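Bustent Planning Toolkit: Gallery

Bustent is the motion planning and perception package maintained by the Trullach laboratory. The pages in this gallery follow its work on placing long objects into narrow containers — a task in which small errors of angle matter a great deal. The current release was posted on August 6, 2026.

Recordings made with hand-held grippers are converted into gripper paths, which the planner then adapts to each arm. The present set holds 300 recordings. 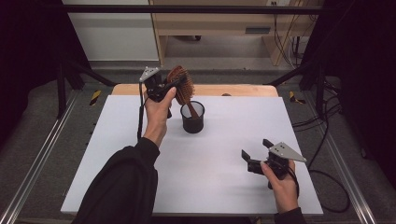
What does the planner do when the object's angle is uncertain?
It slows the final approach and compares up to 16 candidate angles before choosing a path.

A wooden hairbrush, handle down, at the mesh pen cup. The second gripper is open and holds nothing.

Paths are stored in the Mikkelsen format, together with the finger opening at each step. The viewer can replay them at reduced speed and mark the point of first contact.

Users of the June release should rebuild their path index before loading new recordings. Indexing takes around 40 minutes on the laboratory's standard workstation.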